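About the Marnis Reading Room

Last updated: 17 September 2021

Marnis started as one long table and a pile of books that Xiomara Begay couldn't bear to give away. We're a small drawing and reading school in Trisdale, and the table is still where most of it happens – bring a drink, find a coaster, stay as long as you like!

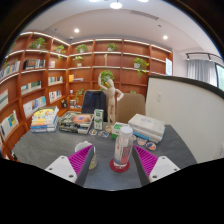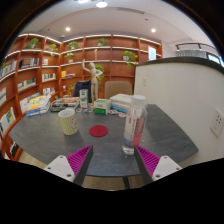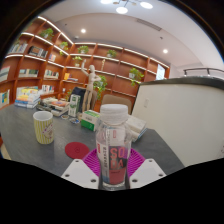 The table and what lives on it

The wooden mannequin with one arm in the air has been drawn by just about everyone who has come through the door. Beginners start with the raised arm, then move on to mugs and bottles (clear plastic is harder than you'd think, and so much fun once it clicks). The paperbacks are for borrowing. Take one home, bring it back when you're done, or swap it for something we haven't read.

Who we are

Xiomara teaches the beginners, Aurelio Villanueva runs the evening still life class, and Yuzhen Meng picks the books. We have 24 students this term and a new group begins in June.

The shelves

We love the big wooden bookshelf, with its lights and trailing plants. Yuzhen waters them before class and will happily give you a cutting.

15 shares · 3 comments

Reijo Kokkonen: Took the still life class last year and I'm still drawing mugs. Great people.

Ignacio Goicoechea: Do you need your own pencils?

Xiomara Begay: No, we have plenty – just come along!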